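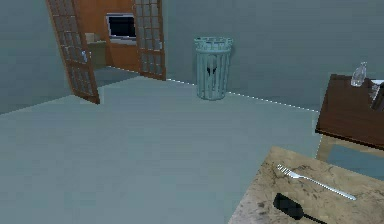
Obura kitchen cell, simulated side. Maintenance entry, July.
Entered by: Esther Mugo. Present: Wycliffe Makori, Peninah Mbwambo (morning only). Copied to Caroline Muriithi at Brirkanport.

Purpose of session

To restore the Obura cell to service following the change of physics build on Grumness, and to clear the two faults left open in the previous entry: small movements of thin metal items at rest on the worktop, and a disagreement between the tag pose of the gripper and the pose given by the joint readings.

Condition as found, 09.20

The kitchen file loaded at the first attempt with one warning, concerning a missing texture in the adjoining room. The warning has no bearing on the arm and has been left for Soudabeh Nazari, who maintains the room files. The worktop, the floor and the walls carried their usual collision shapes. The two cutlery groups had reverted to the default contact settings, as was suspected, and the settings file in the shared folder was older than the one in use before the change of build.

The arm model loaded with the correct link lengths. Its joint limits were compared with the sheet kept in the cell folder and agree, except that the lower limit of the wrist joint had been entered with the wrong sign. Mr Makori corrected it and initialled the sheet. It is not known how long the error had stood. No stored run on Grumness comes near that limit, so no run need be withdrawn.

Fault 1: thin items moving at rest

The fork and the spatula were placed on the stone worktop and left for 3000 steps with the arm parked. With the default settings both items crept, the fork more so than the spatula, and the fork turned slightly about its tines as it went. The contact margin was reduced to the old value and the test repeated. The creep stopped for the spatula. For the fork it was reduced but could still be read in the log.

Ms Mbwambo suggested that the collision shape of the fork was to blame and not the contact settings. On opening the file we found that the tined head was covered by a single rounded hull which touched the worktop at one point. The hull was replaced by two flat boxes, one for the head and one for the handle. After this the fork remained still for the full test. The same check should be made on the other slender items before they are next used. They were not examined today.

Fault 2: gripper pose

The gripper carries two square tags close to the point where it joins the arm, one on top and the other lower down on the side face. The tag reader gives a pose from either tag or from both together. Before the change of build the two agreed closely. This morning the top tag agreed with the joint readings and the side tag did not, which pointed to the entry for the side tag and away from the arm itself.

The arm was brought over the worktop, to the left of the sink, and held with the gripper level and just above the surface. The other items were left in the places given by the layout file so that the view would be the one used in ordinary runs.

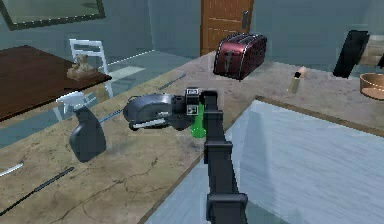

With the arm held in this attitude, 149 readings were taken from each tag. The side tag gave a steady error in one direction only. The offset in the Gellum tool file was then compared with the drawing, and the side tag was found to have been given the offset belonging to the previous gripper mount. The correct figure was entered, the tool file saved under a new revision letter, and the readings repeated. Both tags now agree with the joint readings to within the limit set in the cell procedure.

It should be noted that the tool file is read once, when the cell is loaded. Changing it while the simulation is running has no effect and gives no warning. Part of the morning was lost to this. Colleagues are asked to close the cell fully, confirm in the Grumness process list that it has stopped, and then load it again.

Clearance check, 14.10

After the lunch interval the arm was taken slowly along the side of the sink basin at 95 per cent of its permitted reach, with contact reporting switched on for all links. One contact was reported, between the lower joint housing and the rim of the basin. On review the housing did not touch the rim as drawn; the collision box for the rim stands proud of the visible edge. I have not altered it. The rim box is shared with two other kitchen layouts and any change must go through Ms Nazari.

Until it is altered, the lower joints are to be kept clear of the rim by the existing waypoint and the contact warning is to be treated as genuine. Switching the warning off for that pair of shapes is not permitted, although Mr Makori and I both considered it.

State of cell at close

The cell was loaded afresh and a set of 100 short reach motions was run from the park position, without grasping. No motion stopped early and no fault was logged. The cell is returned to service for reaching and placing work. Grasping of thin items is to wait for the hull check described under Fault 1.

Outstanding

Hull check on remaining slender items: E. Mugo.
Rim collision box: S. Nazari, with C. Muriithi to be told before any change is made.
Missing texture in adjoining room: S. Nazari, low priority.
Older settings file to be removed from the shared folder once a copy has been placed with the July records: W. Makori.
Reload instruction to be added to page 2 of the cell procedure: P. Mbwambo.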